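Pledeteck Surface Oil: Frequently Asked Questions

What is in the oil?

Pledeteck is a blend of polymerized linseed oil and carnauba wax. It contains no metallic driers. The product is sold under one formula for all interior wood.

Which woods can it be used on?

Any bare interior hardwood or softwood. Oily tropical species such as teak should be wiped with denatured alcohol first and left for an hour before the first coat. The oil will not bond to varnish, lacquer or polyurethane. These must be stripped completely.

How far does one can go?

The standard can holds 900 ml. On maple sanded to 180 grit, one can gives a single coat over a surface of 12 square meters. Open-grained woods such as oak and ash take up more on the first coat and a normal amount on the second.

How many coats are needed?

A table or counter in daily use needs 2 coats. Shelving and wall panels need one. A third coat adds no protection and may leave the surface tacky.

How long before the table can be used?

Light use is possible after 24 hours. Full cure takes 4 weeks at normal room temperature. During that time, keep water off the surface and do not cover it with a cloth, mat or plastic sheet. Trapped vapor slows the cure and can leave dull patches.
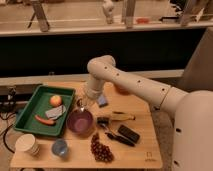

Curing also depends on air movement. In a closed room, allow an extra week. A fan may be used if it is not aimed directly at the wood, where it will blow dust into the wet oil.

Does the oil change the color of the wood?

Yes. Pale woods become slightly warmer in tone, and the effect deepens over the first year. To keep birch, ash or maple closer to its raw color, use Zedasia White as the first coat and clear oil as the second. Test on the underside before starting.

Can I sand to a finer grit?

Stop at 180. Finer grits close the surface and reduce uptake. The Lennox pad (item 552) is intended for use between coats and should not be used on bare wood.

How do I remove a water ring?

Rub the area along the grain with a Lennox pad and a teaspoon of oil. Wait 15 minutes, then wipe dry. Rings that remain after two attempts have reached the wood below the finish and need local sanding.

What should I clean with?

Use a damp cloth and Preso soap, diluted as shown on the bottle. Do not use vinegar, bleach or any cleaner containing ammonia.

Are used rags a hazard?

Yes. Rags soaked in linseed oil can heat up and ignite without a flame. Lay them flat outdoors until stiff, or store them under water in a lidded metal container.

How long does an opened can keep?

One year with the lid tight. If a skin forms, cut it out and strain the rest. Discard oil that has thickened.

Who do I contact about a finish that has failed?

Write to Kirstin Sutherland in technical support with the wood species, the sanding grit and the batch code from the base of the can. Trade orders are handled by Greer Leckie. The trade desk closes at 4 p.m.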